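The Oddsson line came above ground just past Titside and stayed up for 4 stops. On the third of those stops the platform looked straight across at the back wall of the old Wurkstead cannery, and that wall was the reason my brother moved to the city.

He painted under the name Zilelus. I never asked where it came from. He was 19 when he started and he was careful in a way the others made fun of. He carried a timetable folded in his jacket and he wrote on it in pencil. The last eastbound train passed the cannery at 1:41 a.m. After that there was a work train, some nights, and it wasn't on any timetable.

I was the one who got the call. I took the bus in, 200 miles, and sat next to a man who ate sunflower seeds out of a paper cup. It was September and still hot. At the transit police office they gave me a form and a chair.

The officer at the desk was polite. She said he had been on the walkway between the tracks and had stepped down the wrong side. She said the driver of the work train was on leave. I asked if there had been anyone with him, and she looked at the door behind her before she said there had been one other person, who ran and then came back. I thought about that a lot later - the coming back.

They let me have his bag. It held a sweater, a flashlight, half a sandwich, and paint in two colors, a gray and a dull orange. The timetable wasn't there. She said it was being kept with the report, and the report would be mailed to me.

I stayed in his room for the rest of the week. It was over a shoe repair place and it smelled like glue. His rent was paid through the end of the month, so the landlord left me alone. Every night I rode the line out and back. The letters on the cannery were taller than I was, gray with the orange along one side, and he had gotten as far as the second L.

The report came in October. It ran to 67 pages and I read it at the kitchen table with the radio off. 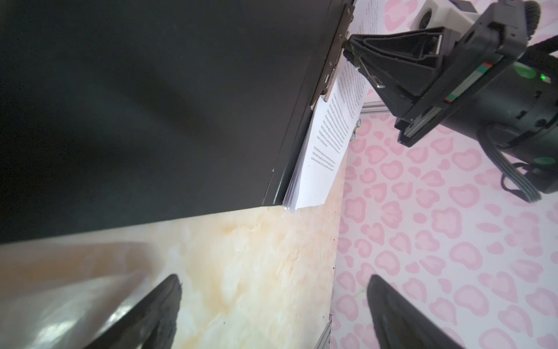

*Small print, paragraph after paragraph.*

Most of it was about the train. There were pages on brakes and sight lines and the signal at the end of the platform. My brother was called "the individual" all the way through, except once, where somebody had typed his first name and left it in.

The timetable was copied on page 41. I could read his pencil. Next to the last eastbound he had written the minutes he thought he needed, then crossed that out and written a bigger number. Under it he had put a question mark, and the words "work train - ask."

I rode out to Wurkstead again in the spring. The wall had been painted over in tan as high as a roller could reach. Above that the tops of the letters were still there, and a woman on the platform was eating an apple and looking at them. Then the train came in between and I got on.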